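Gulldale Institute of Technology
Robot Learning Laboratory
Handout 6: Collecting Demonstrations for Two-Arm Manipulation
Instructor: Vandana Vashisht
Laboratory sessions: Saturday, Room 60

This handout accompanies the second laboratory session. Students are expected to have read the safety rules and completed arm calibration before attending. The task for this unit is sorting keys with two arms and a numbered steel key organizer.
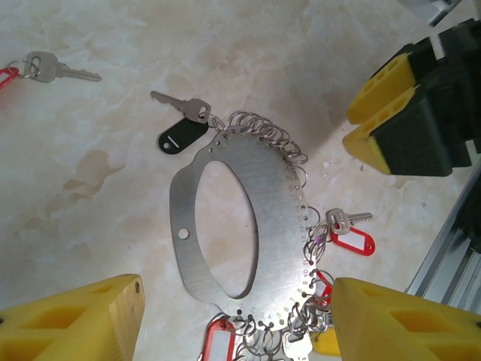
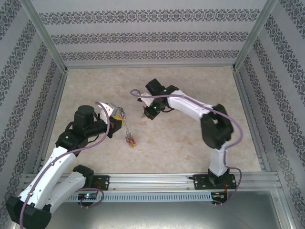
Figure 1. The key organizer task: wrist camera view (first) and fixed camera view (second).

1. Purpose of the data set

Each group contributes to a shared set of 1,000 demonstrations, which will be used in May to train the course policy. A demonstration is one complete attempt by a human operator, stored with the joint positions of both arms and every camera stream. Groups should plan for 500 demonstrations with the keys spread apart and 500 with the keys bunched together.

2. Why keys are difficult

Split rings overlap and catch on one another, and a pull on one ring may move several others. Polished metal reflects light differently as the wrist turns. The tags are easier to find in the image than the rings, and a policy trained on too few layouts may learn to reach for a tag color and ignore the ring that must be grasped.

3. Procedure

Return both arms to the home position before recording. Change the layout of the keys between attempts, including the angle of the plate. Begin recording before the first motion and stop only after both grippers are open and clear of the keys.

Operate at a steady pace. Long pauses are learned along with everything else. If a grasp fails, correct it and continue; recoveries are useful and should be marked "R" in the log. Discard an attempt only if a camera stream is lost or an arm faults.

4. Labels

Enter the operator's initials, the layout type and the outcome. Outcomes are "complete," "partial" or "failed." Two members of the group must agree on each label. Disputed cases go to Bijan Kermani, teaching assistant.

5. Submission

Upload logs to the Trelura server by the end of the session. Late logs are not merged into the shared set.

Reading for next session: Course notes, chapter 6, on action chunking.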